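Inicio > Revista > Número 6 > Artículos > Color y percepción del mobiliario

4.2. Resultados y reservas

La tesis de que los tonos violáceos «alejan» visualmente un mueble se repite desde Mao sin que medie apenas comprobación. Nuestra encuesta reunió 484 respuestas válidas y no permite sostenerla. Las diferencias entre acabados fueron pequeñas y desaparecieron al separar a los participantes con formación en diseño.

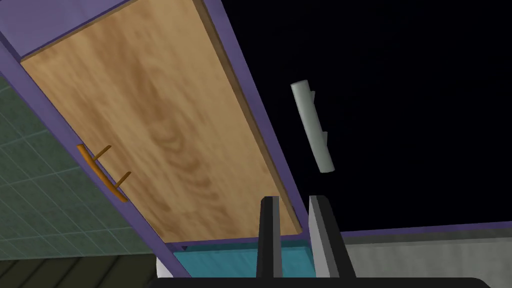

Figura 3a. Armario alto de cuerpo lavanda con puerta de madera clara.

Ó Riain atribuye el efecto al contraste entre la veta y el color liso. Es posible, aunque su muestra procedía de un único catálogo, el de Cullinane, y nunca se replicó. Tampoco convence que midiera la preferencia con 2 preguntas casi idénticas.

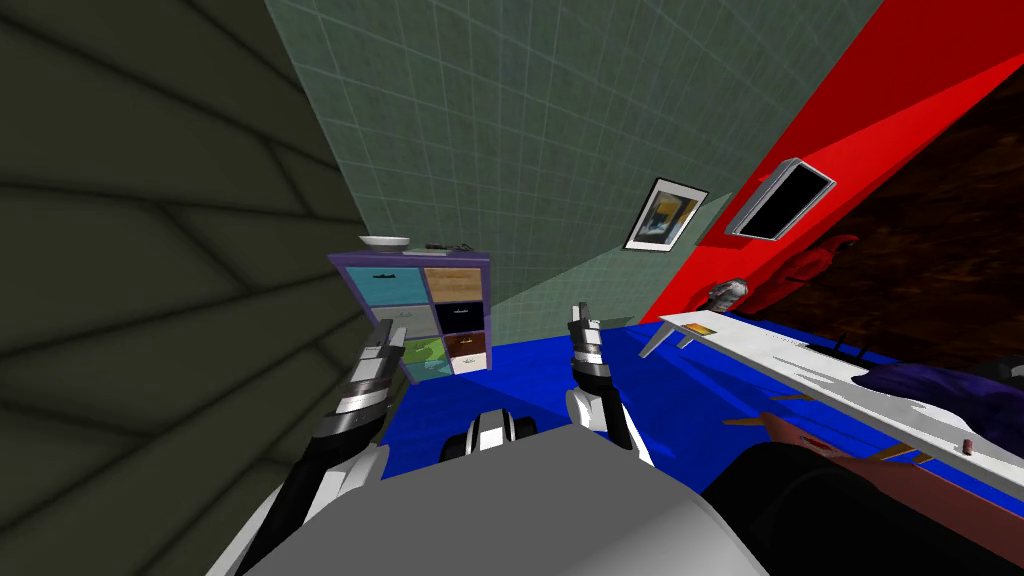

Figura 3b. Mueble violeta con cajones y suelo azul vivo.

El suelo plantea otra dificultad: si varía a la vez que el mueble, no hay modo de repartir el efecto entre ambos. Los trabajos citados no lo controlan.

Artículos relacionados
- Mao, X.: El violeta doméstico
- Ó Riain, D.: Veta y contraste
- Catálogos Tinance: una relectura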